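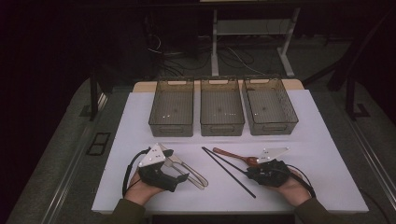
Equipment Planning Officer – Harkus Robotics Centre

Harkus is seeking an Equipment Planning Officer for its manipulation program, which records everyday handling tasks with kitchen utensils and storage baskets. The position reports to Marisol Urrego, Head of Operations.

The successful applicant will prepare the capital budget for the Lastov laboratory, obtain quotations for hand-mounted grippers, cabling and spare parts, and maintain the asset register (currently 1,836 items). Experience in purchasing technical equipment is essential – familiarity with robotics is desirable.

Applications, quoting reference 776, close at the end of December and should be addressed to the Recruitment Office, Harkus.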